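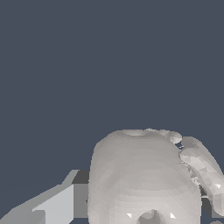

Bemdale, December 11, 2019

Teleop demos in sim: am I being too picky about which ones I keep?

gravelroad
So I've been recording demos by remote control in sim for a few weeks now, mug stuff and small object stuff, all with the same two-finger gripper. You drive the arm with a hand controller, get the fingers where you want them, close, lift, save. I have 200 saved and I just went back through the first batch and threw out way more than I wanted to. Late approaches, wobbly wrists, me changing my mind halfway and going for the handle when I'd lined up on the body. The mug is the worst for this. You come in close, the thing looms up in the bottom of the camera view, and you have one finger next to it and a handle on the other side and you sort of freeze up.

My question is whether I should be tossing the ugly ones at all. Our project (it's called Xenos, small group, no budget to speak of) trains straight off the demos, so whatever I do with my hands is what the policy learns to do. Paraschiva Mihăilă, who set up our recording side, thinks I'm throwing away good data. I think I'm throwing away my own bad habits. What do you all do?

tinfoil_elbow
Keep the ugly ones. Seriously. If every demo is a perfect straight line to the mug, your policy has never seen what to do when it's a bit off to one side. Then it gets a bit off to one side (it will) and just sits there or drives off into space. The wobbly ones where you fix it are the best thing you have.

gravelroad
Okay, but there's wobbly-and-fixed and there's wobbly because I was drinking coffee with my other hand. I can tell the difference when I watch them back, I'm not sure the network can.

nosach_fan
Disagree with tinfoil here, at least partly. We use Nosach for our replays and went through this whole thing back in June. Kept everything, and the policy picked up this dithering thing where it would hover over the object and go left, right, left, right. It was us! It was exactly what our newest operator did when she wasn't sure. We pulled 21 of her early demos and the dithering mostly went away.

tinfoil_elbow
"Mostly" is doing some work there. Did you change anything else at the same time?

nosach_fan
We changed the learning rate too, so fine, point taken. But I'd still pull them.

Efthymia Psarras
I teach people to do this, so let me put in my two cents. Ask what the hesitation looks like. If the operator pauses because they can't see, that's a camera problem, and no amount of sorting demos will fix it. With a mug that close up you lose all sense of how far the finger is from the wall. I make new people practice with a second view from farther back for at least 12 runs before I let them save anything. Their pauses drop a lot and I hardly have to sort afterward.

The other thing is to decide before you start: handle or body. Say it out loud if you have to. Don't mix them in one file, and label them separately. A policy that averages a handle grasp and a body grasp goes for a spot between the two where there's nothing to hold.

gravelroad
Ohhh. The averaging thing. That might be what I've been seeing, it keeps closing in the gap by the handle and I figured my timing was off. And no, I haven't been labeling them, it's all one big folder - I know, I know.

The ball is a different story, by the way. I'm much happier with those. One shape, no handle, doesn't matter which way it's turned, and I can get a grasp and be holding it up in the air before I've had time to get nervous.
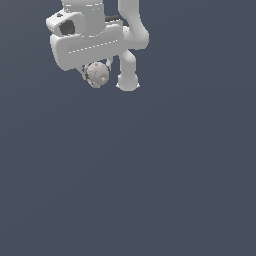 I like my fingers angled in so the ball sits low between them, with the bottom of it poking out past the tips. It feels steadier on the controller than burying it up against the hand. But Paraschiva says I should be going deeper, and that I only like the low grip because I can see it better. Which, okay, is true.

nosach_fan
Go deeper. Tip grasps look nice in sim and then you move to real hardware and the ball squirts out like a bar of soap.

Efthymia Psarras
Depends on the friction you set, and on where the low half of the ball ends up when you put it down. If the ball has to go in a shallow tray, having it stick out below the fingertips is handy. I wouldn't change a grip the operator is comfortable with until there's a reason. Comfortable operators give you smooth demos.

tinfoil_elbow
Agree with Efthymia on that, and I'd add some of each on purpose. Record 9 or so deep and see if the policy even cares.

wristroll
Has anybody here tried guiding the arm by hand instead? Like grabbing the real one and moving it through the motion? I've only ever done that and the remote control stuff sounds miserable.

gravelroad
We don't have a real one yet, that's the budget thing again. I tried it once at the Fudadport workshop and loved it, it's so much easier to feel where you are. But then you've got your own arms in every camera view, and I kept pushing the wrist in ways the motors didn't like.

wristroll
You can replay the joint path afterward with nobody touching it and record the cameras then. Takes twice as long but the images are clean. I do all of mine that way.

nosach_fan
Only works if the object is back in exactly the same place, though.

wristroll
Yeah, I have tape marks on the table. It's not elegant.

gravelroad
Okay, so here's my plan. Split the mug folder into handle and body tonight, pull my rejects back out of the trash (yes, Paraschiva, I saved them), and keep any where I drifted and then fixed it. The coffee ones stay deleted. Then I'll train on handle only and see if it still closes on nothing.

Efthymia Psarras
Add the second view before you record any more. And watch the body ones for where you let go, people get sloppy at the release.

tinfoil_elbow
Post the numbers when you have them, both with and without the wobbly ones please. I have a bet with myself.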